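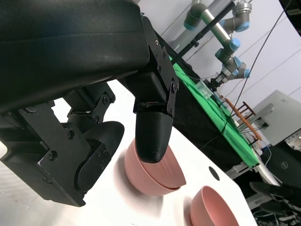
4.2 Bowl nesting with the Oltura kit

Last updated: January 3, 2022

Of the three tasks in the Oltura sales sheet, bowl nesting is the one buyers are likely to care about. Lurnari, which sells the kit and the yearly service plan that goes with it, calls it "ready on day one." We took that as the claim to test. A kit that is ready on day one should nest bowls on a bench it has never met, with the staff who happen to be there, and without a call to the support desk.

The kit was set up in June by the second author, following the printed guide and nothing else. We used plain salmon-pink bowls of a single type, which the guide allows, and a white tabletop, which the guide recommends. Both choices favor the vendor. A pale, even surface makes a colored rim easy to find, and matched bowls leave the software no question about which one goes inside which. We kept them anyway, as we wanted the first set of trials to match the sales sheet as closely as we could.

The kit ships with a learned routine which Lurnari says was built from 2,518 recorded demonstrations. We asked how many of those involved bowls and were told the number was not broken out by task. Readers should keep this in mind when the figure is quoted, as it is on most of the product pages. It may be a large number for bowls or a very small one.

We ran 434 trials. A trial began with the bowls apart, open side up, and ended when one bowl sat fully inside another or when the operator pressed stop. We did not count a nest as good if the upper bowl leaned on the lower rim. Lurnari's own scoring sheet does count it, under the label "partial seat," and this alone explains a good part of the gap between their rate and ours. Section 4.4 gives both sets of scores side by side.

The weak point was the grasp at the rim. The routine brings one finger inside the bowl and one outside, then closes. On our bench the arms were often slow to settle over the rim, and small errors in height mattered a great deal. Too high, and the fingers closed on almost nothing. Too low, and the bowl tipped before it was lifted. Cherry Mae Macapagal, who ran most of the trials, learned to tell from the tilt of the bowl whether a grasp was worth letting go on – a useful skill, but one the buyer is supposedly paying not to need.

Figure 3. Bench during bowl trials. One gripper is at the rim of a slightly tilted bowl; the other hangs open near the front of a second bowl. 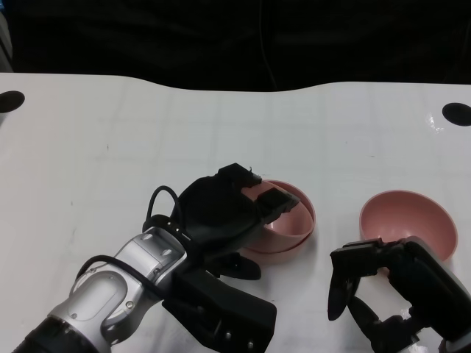
The two-arm layout deserves a closer look too, given what it adds to the price. The sales sheet says the second arm "shares the work." In our logs it mostly waited. During nesting, the routine picked one arm to carry and parked the other close to the work, where it narrowed the free space and, in some trials, had to be backed off by hand. A handover between arms is listed as a feature, but the nesting routine never called it. We can't say whether one arm would have done as well, as the kit is not sold that way and the software would not start with an arm disabled.

Operator time is the other cost left out of the sheet. Over the full set we logged 551 minutes of hands-on work, not including setup. Most of it went to putting bowls back at their start positions and clearing faults. Some of that is the price of running a test and would not fall on an ordinary buyer. The fault clearing would.

There are limits to what we can claim. We tested one kit, on one bench, with one type of bowl. Marilou Estrella, who reviewed our setup, pointed out that our mount sat slightly lower than the drawing in the guide, and a repeat with a corrected mount is planned. We also had the Tirnis update offered to us partway through and turned it down, so that all trials would use the same software. Lurnari says Tirnis improves rim grasps. It has not shared data on this, and until it does we see no reason to adjust our reading of the results.

We use cookies to remember your reading settings. Accept | Manage choices

Contact the Marinescu Lab | © Marinescu Lab | Back to top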